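カップの茶渋、重曹でこすっても大丈夫？

カテゴリ：暮らし > 台所・食器
投稿日：23/03/2019
閲覧数 1,646

Yae Miyazaki さん

はじめて投稿します。急ぎめです、すみません。
月曜に義母が泊まりに来るんですが、来客用に出した白いカップの内側がうっすら茶色くて。毎日紅茶を飲むのに使ってたやつが三つと、しまいっぱなしだったのが少し。スポンジと普通の洗剤では全然落ちません。

ネットで見ると重曹でこすれ、いや傷になるからこするな、漂白剤に浸けろ、と書いてあることがばらばらで…。どれが正解でしょうか。
家にあるのは重曹、クエン酸、塩素系の漂白剤（台所用）、メラミンスポンジです。酸素系はないです。買いに行くなら明日。

カップは全部白の無地。一つだけ金の縁がついてます。Andreadis というところの、結婚祝いでもらったものなので、これだけは失敗したくないです。
あと、漂白剤のにおいが残らないかも心配。義母は鼻がきくので。

よろしくお願いします。

Ebere Garba さん

喫茶店で8年洗い場やってました。いまは別の仕事ですが。

結論から。酸素系漂白剤（粉のやつ）を買ってきて、お湯に浸ける。これがいちばん楽です。ドラッグストアのPBで十分、150円くらい高いブランド品を買っても私には差がわからなかった。

重曹も軽い茶渋なら落ちます。ただし乾いた粉のままゴシゴシはだめ。水で練って指の腹でくるくる。メラミンは早いけど、あれは要するに研磨なので、つやのあるカップに毎回やるとだんだん曇ってきて、かえって色がつきやすくなります。うちの店でもそれで何個か駄目にしました。

無地のほうの手順

1. まず普通に洗う。油分が残ってると漂白剤が効きにくいです。口紅も先に落とす。

2. 洗いおけに50度くらいのお湯。粉は袋に書いてある量。多く入れても早くはならないです。カップは全部沈める。浮いたり半分出たりしてると、そこに線が残りまｓう。

3. 30分放置。途中で一回ひっくり返すと底に空気がたまらない。

4. 出してよくすすぐ。内側を指でなぞってぬるぬるしたらまだです。

5. 明るいところで真上からのぞいて確認。横から見てきれいでも、底の丸いところのまわりに輪っかで残ってることが多いので。影と茶渋は、カップを回してみればわかります。影は動かない、茶渋は一緒に回る。

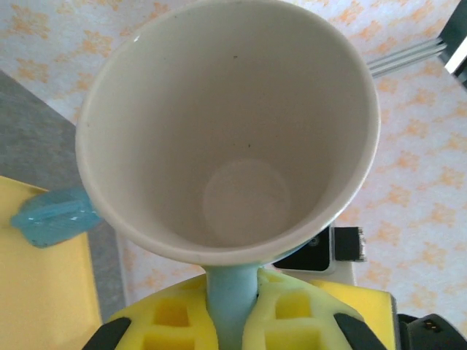 6. 小さい黒っぽい点があったら、爪で軽くひっかいてみる。取れれば汚れかカス。取れなくて、触ってもなめらかなら、焼くときに入った鉄粉のことがあります。白い器ではよくあるやつで、漂白しても消えません。ざらっとへこんでたら欠けかも。気になるならお客さん用からは外す。

7. 伏せずに、ふきんで拭いてから上向きで乾かす。伏せっぱなしだと湿気がこもってにおいます。

金縁のほう

浸けないでください。塩素系も酸素系もやめたほうがいい。金は薄いのですぐ剥げます。重曹のペーストを内側の下半分だけ、縁に触らないように。綿棒使うと楽。メラミンは絶対なし。食洗機もなし。

においは、酸素系ならほぼ残りません。塩素系を使うなら、すすいだあと水を張ってしばらく置いて、もう一回すすぐ。あとこれ大事ですが、塩素系とクエン酸は一緒に使わないこと。有毒なガスが出ます。同じ日に同じ流しで使うのもやめときましょう。

Gemov さん

塩でこすればOK。うちの母はずっとそれ。10分で終わる
漂白剤とか口つけるものに使うの怖くないですか？

drundska_tea さん

↑塩も研磨なので、つやのあるやつは気をつけたほうが。台所用の漂白剤は食器に使う前提で売ってるものだし、すすげば問題ないと思います。

補足だけ。茶渋はためないのが一番で、飲み終わったらすぐ水を入れておくだけでもかなり違います。私は紅茶とほうじ茶でカップを分けるのをやめて、かわりに週末にまとめて浸けるようにしました。六月ごろから湿気で戸棚のカップがにおうので、そのときも同じ要領でやってます。
しまいっぱなしだったほうは、茶渋じゃなくてほこりと油が固まっただけかもしれない。洗剤つけてぬるま湯に少し置いて、それで落ちたら漂白いらないですよ。

貫入（細かいひび模様）がある器は別です。しみ込んで色が変わることがあるので浸けないほうがいいです。無地の白ならたぶん関係ないけど一応。

Yae Miyazaki さん（投稿者）

みなさんありがとうございます！さっき酸素系買ってきて、無地のを浸けてみました。
三つのうち二つは真っ白に。残り一つは底のまわりがまだうっすらしてるので、もう一回やってます。回して見るの、わかりやすかったです。

しまってあったほうは洗剤とぬるま湯だけで落ちました。浸けなくてよかった。
金縁は今夜、綿棒で。綿棒が残り少ないのでこれも買い足さないと…

Garba さんをベストアンサーにさせていただきます。あとひとつ、ティーポットの注ぎ口の中ってどうやって洗ってますか？別で質問たてたほうがいいでしょうか。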